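Lecture 9: Coatings on Sheet Steel – Adhesion, Wear and Inspection

16 October 2018
By Sudheer Pillai

Print this page | E-mail this page

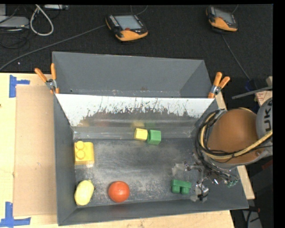

Clifford Penner objected after last week's session that adhesion is treated in the textbook as a property of the paint, when in his experience at Domville nearly every failure he logged was a failure of surface preparation. The objection is fair, and these notes take preparation first.

1. Surface preparation

A coating bonds to whatever it touches. If it touches oil, mill scale or loose rust, the bond is only as strong as that layer. Degreasing comes before any abrasive work, since blasting an oily surface drives the oil into the profile. Solvent wiping with a dirty rag spreads the oil over a larger area and should not be counted as cleaning.

Abrasive cleaning does two jobs. It removes scale and corrosion products, and it leaves a pattern of small peaks and valleys called the anchor profile. The profile must suit the film. A thin film over a deep profile leaves the peaks poorly covered, and rust spots start at those peaks. A thick film over a shallow profile may come off in sheets.

Salts are harder to deal with. Chlorides stay behind in pits after blasting and cannot be seen. They draw water through the film by osmosis, and blisters follow. Washing with clean water, then testing the surface for soluble salts, is the usual remedy. Note that the surface has to be dried promptly or flash rust will form.

2. How films fail

Adhesive failure: the film parts cleanly from the steel, or one coat parts from the next. The back of the flake matches the surface it left.

Cohesive failure: the split runs inside a single coat. Material remains on both faces. Common causes are solvent trapped by heavy application, and a two-part product mixed off ratio.

Mixed failure: both of the above over a single test area. Report the share of each as a percentage of the area. Do not write "mixed" and leave it there.

Wear is a separate matter. Sliding contact takes material off a little at a time, and the loss is greatest where contact is repeated. Impact may crack a hard film without removing any of it, and the crack then gives water a path to the metal. A flexible film takes impact better but scratches sooner. Selection is a compromise between the two, and the service conditions decide it.

Edges need special mention. Liquid paint pulls back from a sharp edge as it dries, so the film there is thinner than on the flat. Grinding edges to a small radius and brushing on a stripe coat before the full coat are both standard practice. Welds are treated the same way.

3. Field tests

Cross-cut test. A lattice is cut through the film to the substrate, tape is applied over it and pulled off, and the result is rated by the amount of film lost from the squares. It is suited to thin films. The blade must be sharp – a dull blade tears the film and gives a false low rating.

Pull-off test. A metal dolly is glued to the film and pulled at right angles to the surface until something gives. Record the stress and the location of the break. If the glue fails, the result is only a lower limit on adhesion. Umut Yurt's group had 2 glue failures in the Clurndale set and left both out of the mean. The correct course is to list them separately.

Dry film thickness. A magnetic gauge is used on carbon steel and an eddy current gauge on aluminum. Neither should be used without a zero check on bare metal of the same type, thickness and profile as the work. Readings taken too close to an edge are unreliable.

4. Worked case: the Clurndale panels

The set consisted of 35 coated panels kept for 1,328 hours in a salt fog cabinet. Each had been scribed to bare metal before exposure. Kevser Uysal measured creep from the scribe at fixed intervals along its length, after scraping away the loose film.

Panels degreased and blasted showed little creep. Panels degreased only showed creep along the full scribe, with rust under the lifted film. The coating was the same in both groups and the thickness was within the specified range – so the difference has to be assigned to preparation. This agrees with Penner's point above.

Two cautions. Salt fog ranks systems under one severe condition and does not predict service life in years. Also, scribe width affects creep, and panels scribed by different people should not be compared unless the tool was the same.

5. Recording

A usable inspection record gives the substrate, the method of cleaning, the product and batch, air and steel temperature, dew point, and the thickness readings with their locations. Steel temperature should be at least 3 °C above the dew point during application. Records that give only an average thickness cannot be used to trace a local failure.

Reading before next session: Karras, course notes on zinc-rich primers, sections on galvanic protection and topcoat compatibility. Bring the Kaushik data sheet. The problem set is due in November.

Related items
Lecture 8: Electrochemical Corrosion of Steel
Lecture 10: Zinc-Rich Primers (Stavros Karras)
Lab sheet: Pull-Off Testing and Dolly Preparation
Case file: The Grultoseo Tank Lining
Problem set: Film Thickness and Coverage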